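5/24/25

Second round with the wrist camera on the Kiltska hand-held gripper, this time against the Prulow. Last time I only looked at rigid parts, and both did fine. Cloth is the harder case, so cloth is what I used.

Setup: same grip body, same mount, same recorder. The only things that changed were the lens module and its firmware. Both modules run at 60 frames per second. Exposure was left on auto for the first pass because that is how Bradley Garside runs his, and I wanted my numbers to be comparable with his before I started changing things.

The first problem showed up right away. Auto exposure on the Kiltska meters the full sensor, including the black area outside the image circle. The black pulls the average down, the controller raises the gain, and anything pale in the center clips.
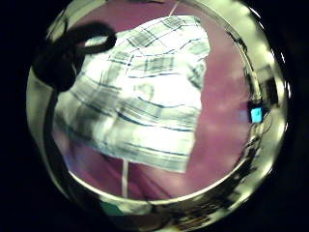
Plaid cloth on the pink surface, auto exposure. The weave is gone in the brightest part of the middle.

The stripes survive at that gain. The fine weave does not. For a grasp planner that looks for large folds this may be good enough, since the dark lines carry most of the shape. For anything that tracks texture it's a real loss, and it falls in the middle of the view, where I need the data most.

The fix is a metering mask. Verkalent's driver accepts one as a grayscale bitmap, loaded at startup. I drew a circle slightly smaller than the image circle, so the rim is excluded too. The rim matters more than I expected. It is glossy, it picks up reflections from the room, and those shift every time the wrist turns. With the rim inside the metered area, exposure hunted during slow rotations. With it outside, the hunting stopped.

The Prulow driver has no mask support. It does have a center-weighted mode, which gets most of the way there but still reacts to the rim at steep angles. Jade Kettle suggested locking exposure by hand before each take. That works if the light is constant. My light is not constant.

Next I moved on to glossy surfaces. A domed lid on a white housing is a bad target for any of these lenses: curved, shiny, and close to one color across most of its area. The overhead light gives one hot spot, and the feature tracker likes to grab on to it.
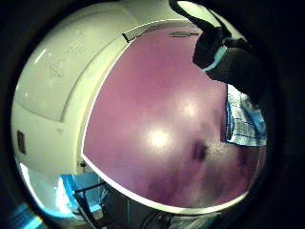
The trouble with a hot spot is that it moves with the camera and not with the object. The tracker treats it as a landmark, and the pose estimate slides. I reject any feature with a saturated core, plus a margin of 4 pixels. The margin is a guess. A smaller one let bad points through on the Prulow, and a larger one began removing good points along the rim of the lid.

Pose drift on the Kiltska was lower with the mask and the rejection step both on. Either one alone helped a little. I haven't separated the two effects properly, and the order in which I ran the takes was not randomized, so I would not lean on the difference yet.

Other notes:

- The Murthy controller dropped frames twice, both times when the recorder was flushing to disk. I moved the write buffer to RAM and have not seen it since.
- Finger travel is smoother on the Kiltska. The Prulow has a slight catch near full close.
- The Prulow cable exits on the wrong side for a right-handed grip.

I'm keeping the Kiltska on the rig for now. In June I'll repeat the cloth takes with fixed gain on both modules and a randomized order, then post the raw drift logs.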